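Snack table and carry basket: gallery

Notes and pictures by Rhys Ellery

The shared snack supply in our second-floor workroom was reorganised in October. Until then everything lived in a drawer under the printer, where bars were crushed and the older stock sank to the bottom. The new arrangement uses one wooden table, one plastic basket with a folding handle and a short set of rules, given further down the page.

The table is a second-hand Wullik with an oiled top. It was chosen for its depth, which lets a basket stand at one side and leaves space to lay packets out and read the dates. The top is wiped before each restock and left bare of cloths or mats. Packets slide easily on bare wood and crumbs show up at once.

Baskets with an open grid wall were preferred to solid tubs. Contents can be checked from the side, and dust falls through where it would otherwise collect in the corners. A solid tub from Desent was tried for one month and returned to the stationery cupboard, where it now holds envelopes.

Wrapped snacks on the wooden table, and the grey basket seen close up at the corner of its rim.

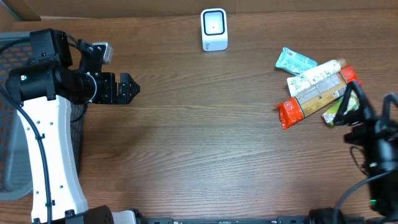
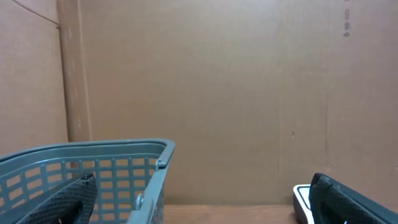 Restocking follows a fixed order. The basket is emptied on to the table and the packets are sorted by date, oldest nearest the window. Anything past its date goes in the bin. Anything with a split seam is opened and eaten the same day or thrown away. New stock is then placed in the basket first and the older stock on top.

Long packets go in diagonally. Laid straight they bow against the wall and the wrapper creases at the seam. Small bars stand on end along the short side. Crisps are kept out of the basket altogether and have their own box on the shelf.

Handle: folded down while loading, raised for carrying, folded down again when the basket is set on the shelf. The shelf above leaves 25 mm over the rim, so a raised handle will catch.

Cleaning: warm water and washing-up liquid, once a month. A soft bottle brush suits the grid openings. A dry cloth only pushes crumbs into the corners of the mesh. Stand the basket upside down until dry.

Supplies come from two places. Londoño, the wholesaler on the ring road, sells mixed boxes of 100, which last the floor until the middle of the following month. Zurkska is dearer but will split a box, and is used for the nut-free items. The nut-free items are kept in a separate lidded tin with a blue sticker and never go in the basket.

Weight has not been a problem. Most packets are 25 g to 300 g and the fullest load so far was well within what one person can carry down the corridor by the handle. Bottles and tins are not to be added.

Requests for particular items can be written on the sheet inside the cupboard door. Please give the flavour as well as the name. The sheet is taken down on the morning of the order, and anything added after that waits until the next one.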